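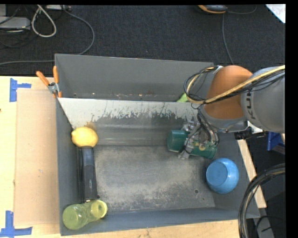
Thread: Is it worth refinishing an old metal bin or do I just live with it

Workshop & Storage > Cleaning, Rust, Paint

grudis_fan
I bought a gray metal bin at an estate sale. Big open thing, thin sides, a slanted metal divider across the inside. My plan was potatoes in the front, onions in the narrow part behind. My wife's plan was that I stop going to estate sales.

The floor of it is scuffed all over, light and dark patches like a map of somewhere you wouldn't visit. The divider has a whitish band along the top with scratches through it. There are little rusty specks at the bottom of the back section and a small round hole in the floor. Do I strip it, paint it, or leave it alone? I have $82 left in what we are calling the hobby budget.

oana_rusu
Leave it alone. It's for potatoes. Potatoes come out of the dirt.

TBarbu
Respectfully no. Rust specks turn into rust patches and rust patches turn into a second thread. Wire brush, vinegar, rinse, dry it the same day, then a coat of whatever primer you have. I did a set of shelves this way and they still look fine, if you like shelves.

grudis_fan
What about the white stuff? It has kind of a ragged lower edge and some drippy marks. Paint? Mineral deposits? I scraped it with a fingernail and learned nothing.

ivars_v
Could be either one. Put a drop of vinegar on it. If it fizzes, it's probably scale. If it just sits there looking at you, probably paint. If it's old paint, do NOT sand it until you've tested for lead. And if you don't know what it is, don't put food up against it, which I realize rules out most of this hobby.

TBarbu
He's right about the lead. I should have said that before "wire brush." Do the test first.

oana_rusu
So we've gone from "free potato bin" to a lab.

grudis_fan
It wasn't free, it was $19. I talked him down from 20.

aurelc
Everyone is skipping the real problem. Don't store onions and potatoes together. Common knowledge in my house, and we're not a smart house. The potatoes sprout.

oana_rusu
I have kept them together for my entire adult life.

aurelc
And are they sprouting?

oana_rusu
Everything sprouts eventually, Aurel.

ivars_v
There's a divider, to be fair.

aurelc
A divider in an open bin. It's the same air. You'd have a nonsmoking section on an airplane.

siri_petch
Hi, I actually store vegetables for a living (farm stand, nothing fancy). Two things. Potatoes want dark, cool and some airflow, so an open metal bin on its own isn't great anyway. You'd want a burlap sack or a crate inside it, and a cloth over the top. That also gets the food off the metal, so you can stop arguing about the finish. Onions can hang in a net someplace else. We went through 600 pounds of potatoes last November with sacks and old blankets and lost very few.

Also keep the hole. If a potato goes bad and leaks, you will be glad of the hole.

TBarbu
A hole is where the rust starts.

siri_petch
A hole is where the smell leaves.

TBarbu
I'd plug it. Rubber grommet, couple of bucks.

grudis_fan
I like the hole. It's the only part of the bin that came with an opinion.

ivars_v
Did you do the vinegar yet?

grudis_fan
Yes. It sat there looking at me. Ordered a lead test kit, comes in a 2 pack, so if anyone else has a suspicious bin let me know.

oana_rusu
I'd like it noted that a cardboard box costs nothing and has handles.

aurelc
A cardboard box won't outlive you.

oana_rusu
Why would I want it to?

grudis_fan
Update: test came back negative on both the white band and the floor. I'm going to scrub it, leave the scratches, touch up the rusty spots and put a burlap sack in there. Onions are moving to the garage. My wife says the bin can also move to the garage.

TBarbu
What primer are you using

grudis_fan
Whatever was left over from the mailbox.

TBarbu
Is it for bare metal though? Check the can.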